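Last updated: June

In praise of the slow demonstration

When I started teaching robot arms, my supervisor Jeanine Postma gave me one number. We needed 1000 demonstrations of a pick and place task, and we needed them before the summer. So I worked fast. I sat at the remote control from nine in the morning, I moved the arm from a distance, and I was proud each time the counter went up.

I now think this was a mistake, and I see the same mistake in many labs. We count demonstrations as a baker counts loaves. But a demonstration is a piece of teaching, and a tired teacher gives bad lessons. If my hand hesitates above the table, the robot learns to hesitate also. If I correct the gripper three times before I close it, this too goes into the data. 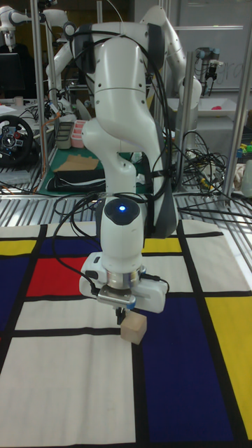 A small wooden cube in the gripper, just above the mat.

A cube is an easy object, people tell me. I do not agree. One must decide how high to carry it and when to open the fingers, and two persons will decide differently. My colleague Gerrit Hendriks lifts everything high, like a waiter with a tray. I stay low. When our recordings were mixed, the arm did something between us that neither of us would ever do.

In the end we threw away a large part and kept 392. Gerrit was angry for almost a week, and I understand him – those were his evenings. Still, I preferred the arm that learned from the smaller set. It moved as if it had an intention.

Some will answer that bigger models will forgive our bad habits. Maybe so. I would still ask every lab to let the operator stop after two hours, and to let him delete his own poor attempts without shame. Guiding the arm by hand is tiring in another way, but there I would ask for the same.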